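Home | Your Council | Elections | Polling Places | Contact

Polling place inspection checklist: Paltine Community Hall
Checked 01/07/2021

Fill in one sheet for each building. Mark every line Yes, No or N/A, and add a comment where the answer is No.

OUTSIDE

1. Path from the street level and clear. YES.
2. Disabled parking marked out. NO. The lines have worn away. Cones and a temporary sign to be used until the bays are repainted.
3. Ramp sound, handrail fixed. YES. The handrail was loose at the April visit and has been bolted back.
4. Outside lighting works after dark. YES. The lamp over the side door is on a timer which goes off at nine. Set it to stay on until the close of poll.

INSIDE

5. Separate way in and way out. YES. Way in from Mok Lane, way out through the side door.
6. Fire exits unlocked and clear. NO. Stacked chairs in front of the rear exit. Moved during the visit, but the hall has been asked to store them elsewhere.
7. Fire extinguishers in date. YES. 2 in the main room.
8. Floor free of trip hazards. NO. The mat at the main door curls at one corner. Tape down or remove.
9. Room for queue and booths. YES. The hall serves 3000 electors from the Fultine and Jurkeo wards. Allow 3 booths for each ward and keep the low booth nearest the door.
10. Toilet open to polling staff. YES.
11. Heating works. N/A. Not tested in summer. Ring the hall a week before the poll.

RESULT

Suitable for use once items 2, 6 and 8 are dealt with. Send photographs of the finished work to the elections office.
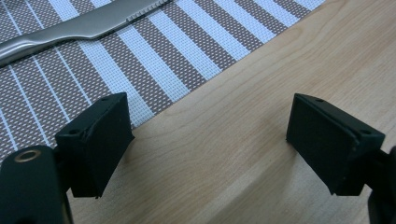
A second visit is needed only if the bays have not been repainted by the time poll cards go out. Keep the signed copy with the keys.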